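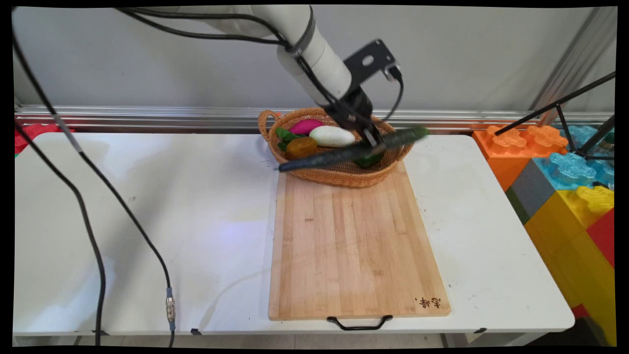 It was the pickles that got her out of the city, she told me before I'd even sat down, and she'd do it again tomorrow. She runs a one-woman pickle stand at the Naylor market every Thursday, and I'd been bugging her for an interview since April.

"I was renting a kitchen over in Grudon and paying way too much for it," she said, pushing a saucer of half-sours at me (so garlicky, so good!). "Then my aunt's place in Nelosari came up and I thought, well, it has a stove."

Her first summer there she put up 235 jars and gave most of them away. Last year it was 1,000, and she sold out before Thanksgiving. I asked if she'd changed the recipe and she looked at me like I'd insulted her mother.

"Same brine. I quit using vinegar in the half-sours years ago, it's only salt and water. People write me these long emails about grape leaves. Fine, put in a grape leaf! I use a bay leaf and I trim the blossom end, and they stay crunchy."

We got onto money, which she doesn't mind talking about. A shop in Goltisa wants 400 jars for the holidays and she hasn't said yes. "I have 2 hands and one big pot," she said. "And they want a different label, with a rooster on it."

I left with dill all over my sweater and a jar of the hot ones, already half gone by the time I got home.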